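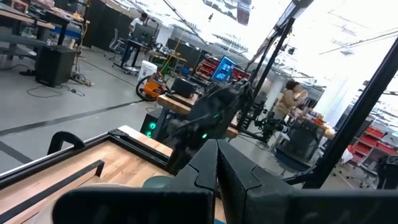
Can a robot do the dishes, fold the wash or sweep up the shop yet?

Parts of each, on a good day, with somebody close by. A machine built for one chore, like a robot vacuum or a dishwasher, will do that chore well. A general-purpose arm that clears the table, wipes it and then puts the tools back is still slow and needs a lot of setting up. If you are waiting for one before you clean the garage, clean the garage.

The tips below are for people who already own a machine or two, or who are thinking about a benchtop arm for the shop.

Floors

Floor robots are the furthest along. They handle dust, crumbs and pet hair on hard floors. They do badly with loose cords, and cords are what most shops have plenty of. Before you run one, walk the floor and lift every cable you can. Hang extension cords on a hook. Where a cable has to cross the floor, use a flat cover with sloped sides and check that the robot can climb it.

Sawdust in any quantity is still a job for a shop vacuum and a person. Metal chips too. A floor robot's bin fills in a few minutes and the fine dust gets past the filter. Empty the big vacuum before the hose starts to lose pull, and coil the hose loosely so it doesn't kink.

Dishes and table clearing

Round dishes are harder than they look for a two-finger gripper. The rim is thin and curved, and a glazed surface slides. If you want to try this at home, start with one plastic or silicone bowl that has a lip. Keep it in the same spot each time. Leave the glassware out of it.

Leave space around each item. We set our own dishes 6 inches apart and the arm still bumped one when it came in at a low angle. Stacks are a separate problem. Most arms we have tried will lift two plates when you want one.

Loading a dishwasher is a poor first chore. There are too many slots, the racks roll, and wet plates slip. Wiping a flat counter is a better one. Give the machine a folded cloth, clear the counter first, and do the corners yourself.

Laundry

Folding a hand towel on an empty table works about as often as it fails. Shirts come out worse. The Savmont folder we borrowed took 7 minutes on one T-shirt and the sleeve was inside out. Carrying a basket from room to room is beyond anything we would put in a house with stairs.

Sorting and putting away

Sorting small parts is where an arm earns its space in a shop. Three things help.

Use bins of one color and one size, and put a label on the front of each. Cameras and people both find them faster.

Fix the bins in place. A bin that moves half an inch can throw off a whole routine.

Keep the parts dry and free of oil. Worn fingertips lose their grip on slick screws. Wipe the tips with a damp rag at the end of the day and replace the pads when they go smooth. A pack of 6 Trutley pads lasts us until March or so if we start it in the fall.

Setting up the table

Bolt or clamp the arm to something heavy. A folding table will shake. Wood tops are fine and easy on dropped parts, but oil them sparingly, as a slick top lets dishes drift.

Route power and data cables down one leg of the table and tie them every foot. Mark the reach of the arm on the floor with tape and keep chairs outside the line. Know where the stop button is, and show it to everyone who uses the room.

Lighting matters more than most buyers expect. Overhead lights that are too bright wash out white plates and pale cloth. Try turning one bank off before you blame the software.

What it costs you in time

We kept a log on the Firkolness arm for its first stretch in our shop. Out of 155 tries at picking up a bowl and setting it in a rack, most of the misses came right after somebody had moved the table. Run a short test every Friday, and again whenever the furniture shifts. Write down what you changed.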